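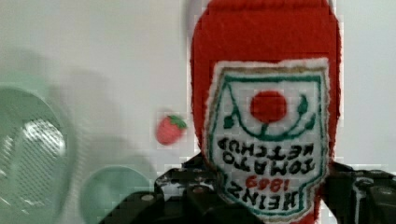
Chapter 4
Observing a Manipulation Cell

4.1 The Grevside open day

On 2nd May the Grevside laboratory opened its manipulation cell to visitors. Nelli Rantala ran the demonstration, in which a single arm handled toy food and kitchenware on a white table. Soft goods such as the plush ketchup bottle deform under the fingers, so grip width alone is a poor measure of grasp quality. Visitors viewed the work from two positions, at the wrist and over the table. Section 4.3 analyses the difference.
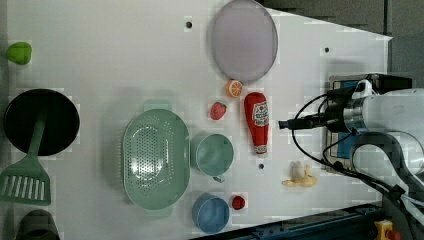

Figure 4.2 Overhead view of the table, with the gripper directed toward the ketchup bottle and the emergency stop at lower right.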